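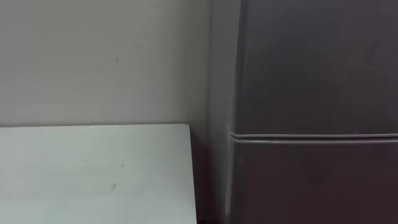 New house rules for home robots get a first airing in Jescombe

2/7/21 - by Inès Guillot

I spent most of last Thursday's public meeting taking notes on a rulebook for kitchen robots, which I did not expect to enjoy as much as I did. The Pultham Assisted Living Group has put out a draft code of practice for testing helper robots in kitchens, and it's only 7 pages long, so you can read the whole thing over a cup of coffee (I did, twice).

The draft was written by Darcy Pirihi and Glenys Pearce, who both work on the home trials at Treloar House. They started it in January after going through the trial logs and finding that every team had its own idea of what "ready to run" meant. One team cleared the counters before switching on, another left the breakfast things out, and a third didn't write down which they'd done!

So the first section is all about the room. Tables the robot will work at have to be cleared and wiped before each run, with anything added later written in the log. Fridge doors must be fully shut at the start, and magnets and paper notes come off for the day. The gap between a table and the fridge gets measured and noted too, and if it's under 80 centimeters the robot has to drive at its slowest setting on that side. Dark gaps get a special mention, as do shiny appliance doors, and testers are asked to check how the robot reads both before it moves.

Then there's the people part. One trained person stays within reach of the stop button the whole time, and that person can't also be the one filling in the log. Residents can call off a run at any point and don't have to say why. I liked that one a lot, and so did most of the room from the sound of it.

The section that got folks talking was about doors. Under the draft, a robot can't open a refrigerator in a lived-in home until it has done 1000 clean openings on a practice unit. Raelene Trevaskis, who runs trials for Grostard, thought that was too many for a small outfit. "We've logged 201 and we learned most of what we needed from the first batch," she told the meeting. Pearce said the number was open to change but she wanted to see other people's records first - which seemed fair to me.

I asked about cameras, and the answer was that recordings from a resident's home would be kept for the length of the trial and then wiped unless the resident agrees in writing. Pirihi said the wording there still needs work.

Comments are open until the end of next month. Paper copies are at the front desk at Treloar House, and Glenys Ellery is collecting written replies there.

Last updated: this morning, to fix the spelling of Trevaskis

Contact the newsroom | Copyright Jescombe News | Back to top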